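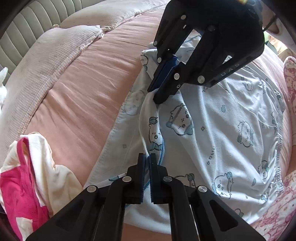
1/ Laundry thread, sorry in advance. The pale blue one with the little round cartoon creatures on it is my favourite thing to fold and also the worst thing to fold. Gathered elastic, soft fabric, no corner where you'd like one.

2/ My method, such as it is: pinch a bit in the middle, let it hang, find the elastic edge, swear, lay it flat on the pink bedding and start again. Do you lot fold on the bed or on a table? I'm a bed person – always have been.

3/ Gunnlaugur Stougaard at work swears by rolling everything. He rolls tea towels!! I tried it for all of June and my airing cupboard looked like a bakery.

4/ Also some of them are wearing headbands. I love them.

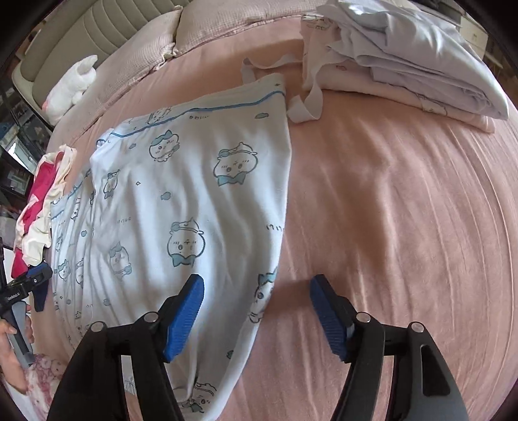
5/ More blue, more cartoon faces, bow ties this time. There's a properly grumpy one near the top and I feel he speaks for me on laundry day.

6/ The pile of pinks and lavenders at the upper right is my "done" pile. Please be kind about the sheet on top. I've watched 11 videos on folding sheets and I still heap.

7/ White plushie stays up by the headboard while I do all this. Supervisor.

8/ Someone asked last time what I wash the prints in – it's just Brimance, the unscented one, inside out at 30. I used to use Lumon but it made me sneeze.

9/ Right, pillowcases next, then the whole lot goes in the drawer under the bed, which currently sticks. If anyone knows how to unstick a drawer without emptying it, I'm all ears. Kettle's on!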